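Tidying table to open at Macedo library in May

Visitors to the Macedo branch library will be able to try a new table-top tidying exercise from May, when a permanent table is set up beside the children's shelves. The exercise was put together by Salla, a small firm based in Derkska that makes learning materials for nurseries, day centres and libraries.

The idea is a simple one. A tray of mixed things is put in front of the person taking part, with two woven baskets behind it. Some of the things are toy food and some are what might be left lying on any kitchen table or desk. The person decides what belongs together, and puts it in a basket.
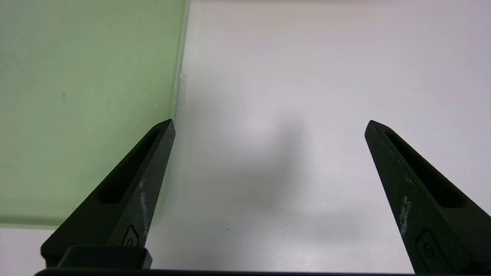 There are no set answers. The sheet that comes with the exercise suggests food in one basket and everything else in the other, but users are free to choose another rule, such as things you hold in your hand and things you don't. Two people can also take turns, one setting the rule and the other working it out from what goes where.

The firm has been lending the exercise out on trial since last year. A total of 1,075 people have had a go at it, most of them at day centres, and 40 venues have returned a comment form. Salla says the forms led to several changes. The first version had a deeper tray, which people with stiff hands found hard to reach into, and the printed cards that used to go with each object have been dropped altogether.
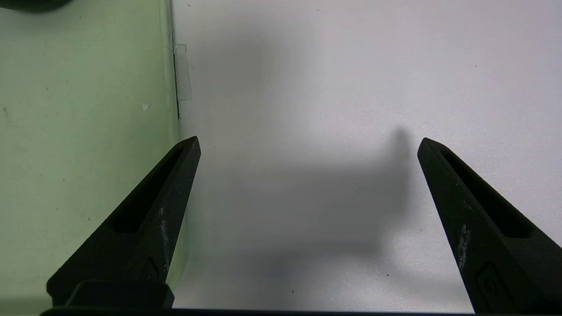
Colour was the point raised most often on the forms. The first tray was white and was used on white tables, and several centres reported that people with poor eyesight could not tell where it ended. Salla tried a dark blue and a yellow before settling on green. Set next to a white surface, the pale mint is easy to pick out without being harsh to look at, although it does show up small dark flecks, and the firm advises wiping down between sessions with a damp cloth.

Reinaldo Sales, who runs the workshop at Salla, said the baskets had caused more argument than the tray. "We had plastic boxes to begin with and people told us they looked like something from a stockroom," he said. "Woven ones look like they belong in a house. We made them different colours so that you can say 'the orange one' and everyone knows which you mean."
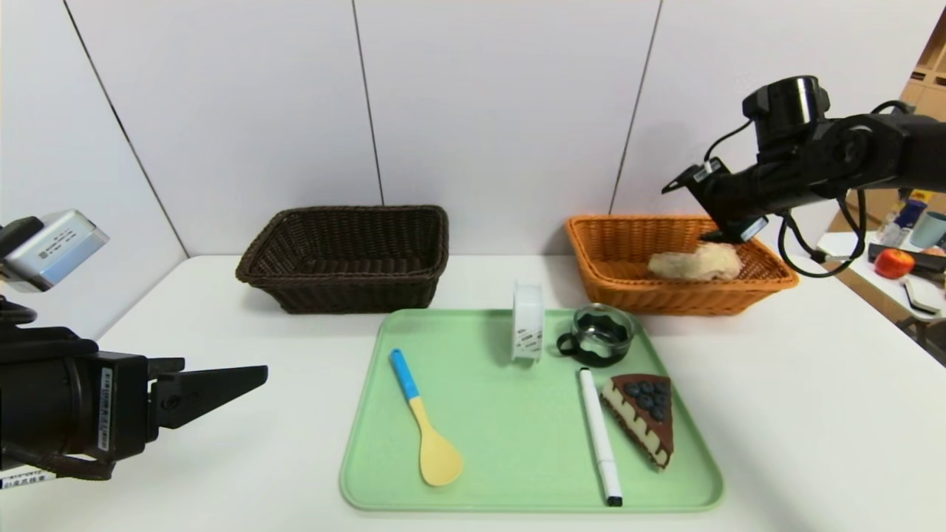

The orange basket at the back right with a bread roll in it. The dark brown basket is empty.

The library at Macedo will have one full set on its table and a second behind the desk for groups. Staff will be on hand on the opening morning to show how it works. After that the table can be used at any time during opening hours, and no booking is needed unless a group of more than six is coming.

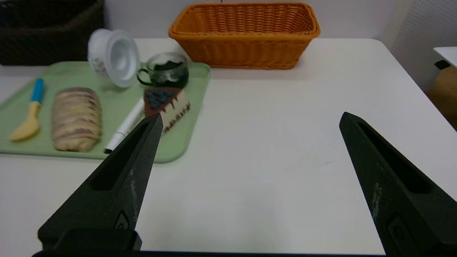
Choosing the objects took up much of the winter. Each one has to be easy to name and not so small that it gets lost, and Salla wanted at least a few that would make people stop and think. Food is the easy part: the toy slice of cake and the golden tan loaf next to it on the tray are usually the first to go. The slim white marker is harder - its upper end lies behind the cake here, and it is not obvious to everyone that it should part company with the food. The blue-handled utensil divides people as well. Some put it with the food it is used for, and others say that a utensil is not food and leave it until last.

Salla plans to make 400 sets this year, all at its Derkska workshop. Venues that took part in the trial will be offered theirs first, and the Drerkberg day centre has already asked for several. Replacement objects will be sold one at a time, so that a lost piece does not mean buying the whole set again.

Libraries and centres that would like to borrow a set before deciding can ask at the Macedo desk for a form. The loan lasts for two weeks and the tray, both baskets and all the objects must come back together.

Posted 4/4/19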